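The week the arm stopped knowing where down was

I had planned to write about calibration this month, in the tone of a person who has calibrated things and come out the other side. That post is postponed. What follows is an account of how I spent nine evenings chasing a fault in a robot arm whose entire job is to push toy blocks about on a wooden board.

For anyone new: the arm has no gripper. It has a rod with a rounded end, and it is given instructions such as "put the star next to the triangle", and it nudges things until they are where it thinks they ought to be. A toddler could do it. A toddler would also not need a torque limit, although opinions in my family differ.

The trouble began on a long overnight run, 3000 pushes, which I had set going before bed with the confidence of someone who has not checked the logs lately. In the morning it had stopped at push 38. The controller reported a contact fault. I cleared it, told myself it was a glitch, and started again, which is how I have approached most mechanical problems since I was old enough to own a bicycle.

It stopped again. This time I was standing there with a piece of toast, so I heard it. The rod had gone down too far and was dragging along the wood with a noise like a chair being moved in the flat upstairs. The software believed the tip was hovering nicely. The software was wrong by 3 mm, and when your working clearance is less than that, you are no longer pushing blocks, you are sanding.

I wrote to Grethe Mikkelsen, who built the first of these rigs and has forgotten more about joint encoders than I will ever learn. Her reply was one line: "Have you tightened it?" I was a bit hurt. I had been reading about thermal drift for two evenings by then and had a spreadsheet.

I ignored her and carried on with the spreadsheet. I swapped the cable. I reinstalled the Fukine driver, then the version before it, then the one I had started with. I re-levelled the board on its pegboard. I ran a slow test with the speed turned down to 30 per cent, one push at a time, with my hand on the stop button and the full set of blocks out.
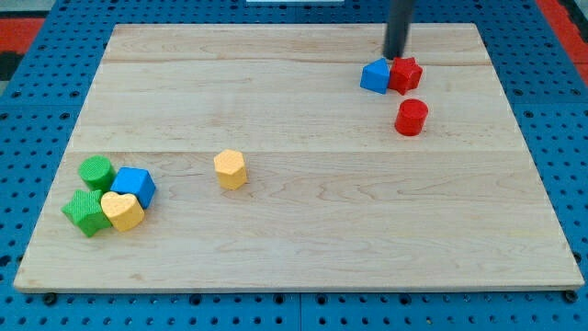
What the slow test showed me

At low speed everything worked. The rod came down over the blue triangle and the red star, kept its distance, and went off to bother something else. I did this for an hour and not once did it touch the wood. I was nearly disappointed.

So I turned the speed back up, and within a few minutes it was scraping again. That ruled out the board, the cable and all three versions of the driver, and left something that only moved when it was shaken. I put a spanner on the collar that clamps the rod to the wrist. It turned. It turned quite a lot. Every fast stop had been letting the rod creep down a little further, and as the arm measures its joints and not the thing I had bolted to the end of them, it had no way of noticing.

I have told Grethe. She was gracious, in that she only forwarded it to one other person.

The other person was Jytte Ragnarsson, who asked the question I had been avoiding: why did it drag at all? The contact fault should have tripped the moment the tip met the wood. I went and looked, and found that I had raised the force limit myself in June, when the foamy green star kept setting it off, and had left a note in the config saying "temporary". It was a very firm note. I even used capitals.

That part bothers me more than the collar. A loose clamp is bad luck and laziness in equal measure. A raised limit is me deciding that the alarm was the problem, and I reach over that board all the time to put the blocks back.

The limit is back where it was. There is thread lock on the collar and a stripe of paint across the joint, so that if it moves again I can see it. Before each run the tip now goes and touches a reference pad, and the run won't start if the height is off. If the star sets off the fault, the star can wait until I come down and sort it out.

The overnight run is going again as I type. I have checked the paint stripe twice since supper and will probably go and look at it once more before bed.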